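Ticket 2317: windshield reflection on road survey stills
Opened by: Flurina Gruber
Assigned to: Emmett Wojcik
Project: Zonau road markings

Gruber: Glare over the lower part of the stills. Line wear can't be graded close to the car. Polarizer is fitted, rotation unknown.

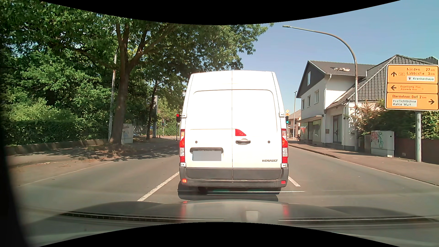
Wojcik: Glare comes from two sources, the glass and the hood, and they need separate fixes. Behind the Renault van the hood carries two blurry red reflections of its tail lights, and a thin pale streak crosses below the bumper. Clean the inside of the glass first, then turn the filter in small steps.

Gruber: Glass cleaned. No change at the hood. Do I crop?

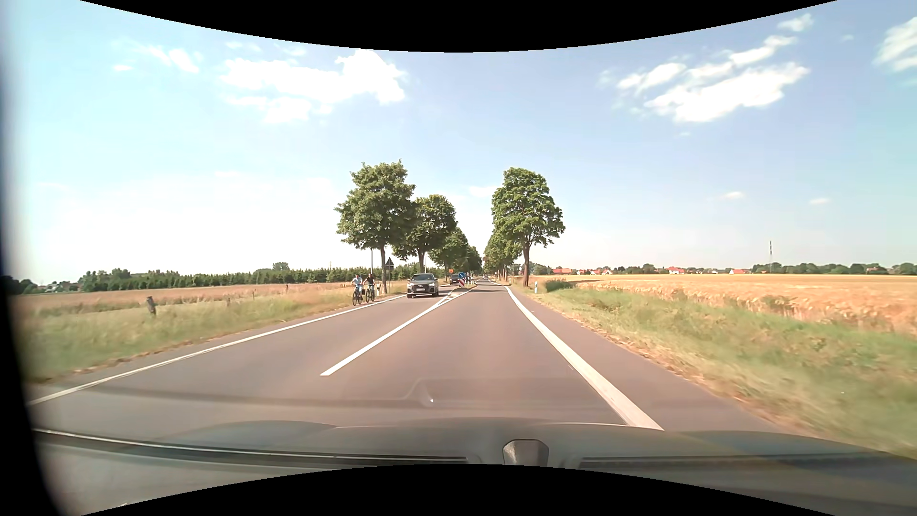

Wojcik: Cropping is a last resort. The grading sheet needs the near end of each line, where the paint covers the most pixels. The right edge line is very thick at the bottom here and tapers ahead, so a crop of 300 rows takes out the best part. Mask the hood only. 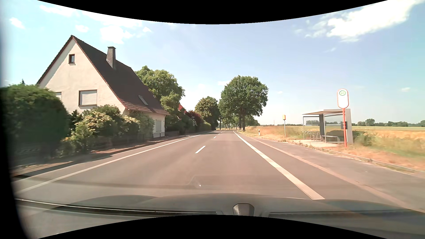

Center dashes and right edge line, bus stop stretch.

Gruber: Mask applied. Grading resumed from still 70.

Status: pending, review by Sigrún Mogensen in January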